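Ceiling and Upper Wall Survey, Workroom 2, Prokbridge

Text and pictures by Chenxi Zou
2020-04-12

Workroom 2 occupies the rear half of the Prokbridge unit, between the stores and the stair. The record was made ahead of redecoration and covers the ceiling, the bulkhead and the upper part of the walls. Floor finishes and joinery are dealt with on a separate page.

The ceiling and walls were last painted by Josislow under the original fit-out. The specification called for a matt white emulsion throughout, two coats over a mist coat, and the same product was carried across the bulkhead without a change of sheen. The wall is plain, with no dado or picture rail, and has faint smudges that should be washed down and left to dry before any new paint goes on. Local touching in is not advised. Matt emulsion of this age will flash at the edge of a patch, and the whole wall should be coated from corner to corner.
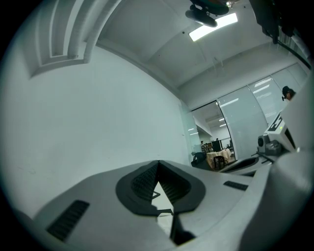

Fixings through the ceiling are the main constraint on the work. The painting contractor is not to slacken, turn or remove any ceiling mount. Cables are to be bagged and taped clear of the surface, and the ceiling cut in by brush to within 3 mm of each base plate. Dangling wires are to be treated as live until the electrician has tested and capped them. Light fittings will be isolated at the board in the corridor and masked at the rim.

The bulkhead is stepped, with several recessed tiers. Each internal angle is to be cut in with a small brush and the faces finished with a short-pile roller. Filler should be kept to a minimum at the arrises, where the original plaster bead is sound and needs only a light rub with fine paper. Onadia has quoted for the bulkhead as a separate item at 4 hours' labour, excluding access equipment.

Access will be from a podium step. A tower was considered and rejected on grounds of width at the corridor door.
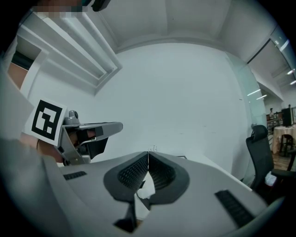 Long recessed ceiling light with stepped white edges. Person at left holding a gripper with a black-and-white marker attached.

The light recess is to be painted with the ceiling, in the same white. Diffusers are to be wiped with a damp cloth only. Solvent cleaners craze the plastic and the replacement panels are no longer stocked in this size.

Allow 168 hours after the final coat before anything is taped or stuck to the painted surfaces. Low-tack tape may be used after that period and should be removed within the week.

Comments

Jiang
Is the mist coat being repeated or is it straight on to the old emulsion? We had peeling at the stair end when it was skipped over new filler.

Chenxi Zou
Straight on to sound emulsion. Mist coat over bare filler only, thinned as per the tin.

pw_decorating
3 mm is tight round a base plate with cables coming off it. I would ask for 5 and a bit of patience.

Jiang
Can the isolation be done before eight? The corridor circuit also feeds the stores.

Recent items

Workroom 2: floor finishes and joinery
Prokbridge stair: handrail brackets before and after
Stores: shelving layout, revised April
Corridor door: closer adjustment
Josislow fit-out: paint schedule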